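The Rule Sheet Got Shorter, and the Robots Got Better Company

December 2022

I used to think safety rules for robots were written by people who had never stood next to one. Then I spent a stretch of last July at Stivel, a small outfit that teaches two-armed robots to handle household stuff, and I came home with a photocopy of their bench rules taped inside my notebook.

The first version ran to 32 pages. I have read all of it (a long train ride, don't ask) and I can report that page 17 covers what to do if you sneeze. The version they use now has seven rules and fits on a card you can hang from a hook. It got cut down after the crew went through their own logbook, all 1083 entries, and marked every time a written rule had changed what somebody did. Most of the pages never came up once!

Rule one is the one everybody grumbles about. Fingers open and clear of everything before a person reaches in, every single time, even if you only want to nudge something over an inch. I broke it on my first morning and got a very polite talking-to. 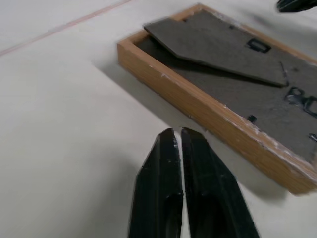
Open fingers, nothing touched: the gripper beside a lined wooden tray on the bench.

Rule two is about speed, and it's dull, so I'll skip it. Rule three I love. It says you look at the back of a thing before you let a robot near the front. Frames, clocks, trays, whatever you've got. A lamp is smooth where you look at it and full of screws where you don't, and a machine that has learned the pretty side will happily shove a finger into the other one. At Widovlow, where I visited next, they have the same rule in different words and a longer form to go with it.
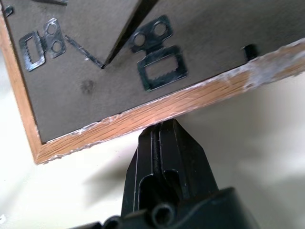
I asked why they didn't just buy cleaner stuff, and I got a lecture on that too. Real homes have old hardware and chipped corners, so the good-practice part is to write down the wear before you start. Then if there's a new scratch at the end of the day, you know whose it is. Cirillo, the checklist app they both use, has a box for it, and the box is too small, and everyone complains about the box.

Rule five deals with clutter, and it's where I changed my mind. I'd figured a safe bench was a bare bench. Stivel's card says background items can stay as long as they sit behind the work and the arms can do the job without crossing them. So a small framed picture gets the middle of the table, and the potted plant, the paper bag and the paddle are lined up along the back.

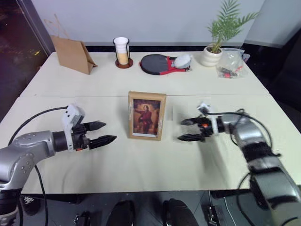 Good rules also say where the people go, and this is the bit I'd steal for any workshop, robots or no robots. Notel, the third shop on my list, paints a stripe on the floor. Stivel's card talks about cables instead, and asks you to trace each one with your eyes before you sit down. I can see why when I look at the black ones curving down past the front edge of that table, right about where I'd want to put my knees. I now do it at my own desk, and I've found two chargers I thought I'd lost.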